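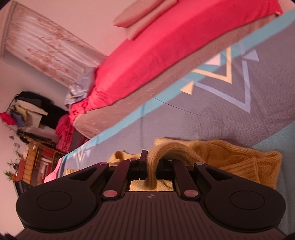 Pinching a fold of the cable-knit sweater with the hand-held gripper.

Teaching the sweater fold by hand, Starus guide, part 2

If you've come over from the towel pages, welcome back! Knitwear is slower going, so pour yourself something and don't plan on recording all 38 demos in one sitting (I tried, and my wrist complained for days).

Spread the sweater out on the bed and bring the gripper in low. Close the fingers on a good fold of knit, a bit more than you think you need, and hold still for a slow count of 4 before you lift. Ragab, our training script, uses that pause to find the start of the grasp. 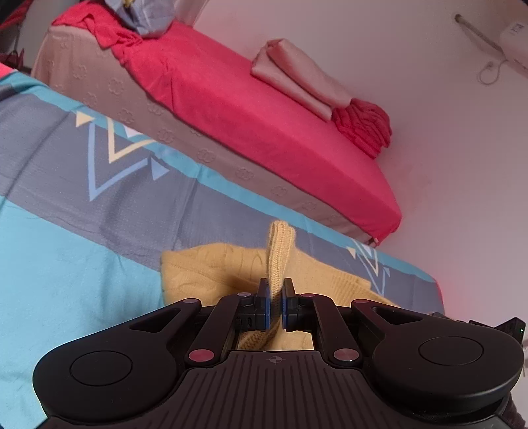

Page last changed: 14 August 2022

Now carry the fold across at an easy pace, as if you were showing a small child, and let go only when the fabric is resting on the bed. Keep your other hand well out of the way. If you fumble, finish the move anyway and mark the take "retry" in Ragab afterward; please don't stop halfway through. Between takes, shake the sweater out and drop it a little differently each time, sleeves and all.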